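Sedton open day: a morning with the data gatherers

I went to the Clolero open day in Sedton in April 2023 expecting to be sold something, and I was. The talk at the start lasted longer than the tour. We heard that robots will soon pick up household jobs by being shown them, the way a child does, and that the firm's project, Pascu, is the place where the showing gets done. I have two nephews and I have never had to show either of them anything 16 times before lunch.

Past the coffee table is a room with 6 stations, each with a pair of arms and a black curtain behind it. The idea is simple enough. A person steers the arms through a task, the movements and the camera views are saved together, and a learning system is later fed the lot. One go is called an episode. A good operator, we were told, stays on for two hours before a break. I asked how many episodes get thrown away and was told that "it depends on the task", so I asked which task was worst. Soft things, apparently.

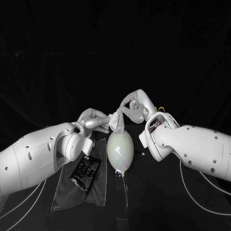 Both hands on the white cloth, with the balloon below it.

I can see why soft things are a nuisance. A cloth never sits the same way twice, and a balloon is worse. What I can't see is how anyone decides that a saved attempt is a good one. The guide said a reviewer marks each episode pass or fail, and the written rules for this run to eight pages. We weren't shown the pages. Nor would anyone say whether two reviewers given the same episode would agree, and to my mind that matters more than the hands, clever as they are.

The other half of the tour was Dekach, the software that sorts the recordings. It has a nice screen. It was shown with recordings made in March, chosen beforehand — I would have liked to see that morning's.

Is it worth going? For the room with the arms, yes, and the staff there were patient with questions. Skip the talk if they let you. The car park is small and fills early.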